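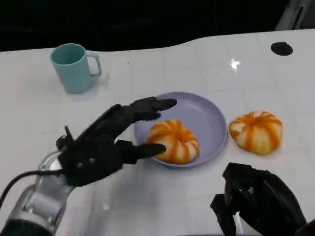
I went to the Olletti tableware open house in October mostly for the mugs, and I came home thinking about buns.

A little background first. Olletti makes plates, cups and bowls in plain colors, and once a year they open up the old Lestell building and let people wander through. Tickets were 11 dollars, which you get back if you buy anything (I got mine back within the hour, obviously). Doors opened at ten and I was there at 9:40, standing in line behind a couple arguing very sweetly over whether they needed any more bowls. They did!

The first room is the glaze room and it was my favorite. There are 83 little test tiles on the wall, all hung on nails, and you're allowed to take them down and hold them. The greens and blues looked almost the same to me until I carried a few over to the window, and then I couldn't stop seeing the differences. The woman running the room told us the pale teal takes the most tries to get right and comes out gray if the kiln runs a bit off. She had a bucket of the gray ones under her bench and was selling them cheap. I bought two. Gray is fine!

After that you go down a ramp to the kilns, where it's loud and very warm, so don't wear a sweater like I did. Each batch is 20 trays. We got to see one unloaded, and the whole group went completely quiet while the cart rolled out. Then somebody's kid said "that's a LOT of plates" and we all cracked up.

The last stop was the table room, where they show the pieces the way you'd use them at home, with food. I loved the table itself, a glossy white one with a wavy edge, and the colors just popped against it. The lavender plate has a nice sloping rim and a flat middle, so a bun sits in it without sliding all over the place. I'd seen that plate online and figured it was too purple for my kitchen. In person it's much softer, closer to gray, and with something orange on it, wow. The teal mug has a matte finish and a good big loop of a handle. I'd been going back and forth between that one and the cream, and that settled it.

Now, the buns. They were pumpkin buns, the steamed kind, striped orange and white with a little dimple on top, and they really do look like tiny pumpkins. I've tried to make these at home and mine came out like deflated basketballs. The stripes are the hard part. I asked at the snack counter and they said the dough is made in two colors and rested separately, and that I was probably rushing the second rest. I was definitely rushing the second rest.

The counter is run by Mundevetti, the bakery from across the street, and they had a pumpkin bun and tea deal going. The filling was sweet bean, not too sugary. I had one, then went back and had another, and then bought four to take home (three made it).

Parking was a pain. The small lot fills up early, so go around to the Sæther side, where there's a gravel lot behind the loading dock and a door that lets you in right by the coats. The restrooms are over there too.

I ended up with the two gray mugs, one teal mug and two lavender plates. The shop wraps everything in brown paper but you'll want to bring your own bag, the paper ones they had were pretty thin. They also take orders for seconds if you leave your email at the front desk, and I put myself down for soup bowls.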